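4. What people told me about pattern at home

I came to this part of the study sideways. Aileen Villanueva and I had gone to Iltdale to ask people how they choose paint, and hardly anyone wanted to talk about paint. They wanted to talk about wallpaper, and tablecloths, and the mug their aunt would never let them use. So after the first six visits I gave in and rewrote the questions.

We ended up with 20 households, all within walking distance of the old Lerkorow mill, and I sat in every one of those kitchens myself (I drank a lot of tea). The visits were long and rather baggy. I asked people to show me the oldest pattern in the house and then the newest, and to tell me how each one got there. That was the whole method, really, and I'd do it the same way again.

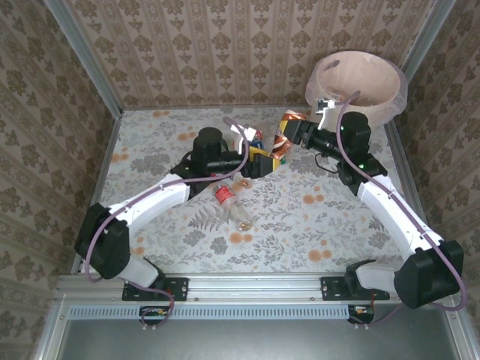 The first thing I noticed was how little people cared about matching. The design handbooks I read beforehand, Policarpio's included, spend pages on which florals can sit beside which scrolls. My households had never heard of any of it! One woman had ferns on the table, medallions on the wall and stripes on the chairs, and when I asked whether they went together she looked at me as if I'd asked whether her cousins went together. They were all hers and they were all in the room.

Damask came up more than any other wall pattern, nearly always in cream or beige. Younger people tended to call it "the hotel one" and older people called it "the good paper". I had expected the second group to be fonder of it, and they were, but the first group had it up too - often in the hall, often left by whoever lived there before, and they were in no hurry to strip it.

Figure 4. Repeat patterns on cream grounds and a printed label.
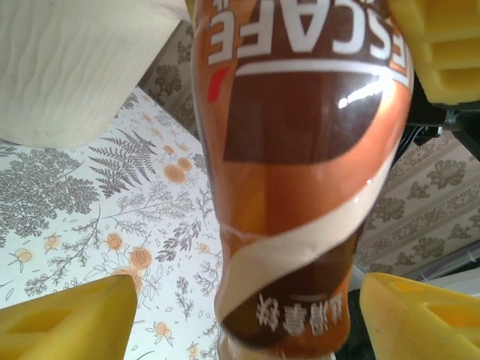 Packaging was Aileen's idea and I was grumpy about it at the time. She argued that if we were asking about the patterns people live with, we couldn't stop at the things they had bought as decoration. A coffee label sits on the worktop all week and gets looked at far more than the curtains do. I now think she was right, and section 5 is mostly her work. People could sketch a label from memory, colours and all, and then get quite stuck trying to draw their own wallpaper.

The sketches deserve a paper of their own. I asked for a drawing of the wall behind the sofa, done in the kitchen with the door shut, and what I got was one big motif in the middle and a lot of trailing off at the sides.
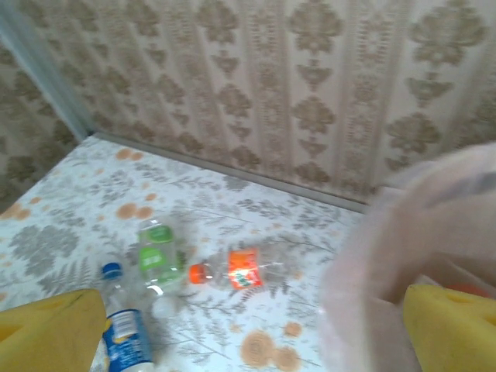
Columns were the bit that went missing most often. People remembered the motif and forgot how it was lined up, so a paper that ran in strict vertical rows came out scattered like confetti. The Stutoslow survey reported something similar for carpets, though they used printed cards and I only had biros and the backs of envelopes. I did wonder if corners would help, as a corner is where you see the rows meet, but I didn't ask everyone about corners and can't say much more than that.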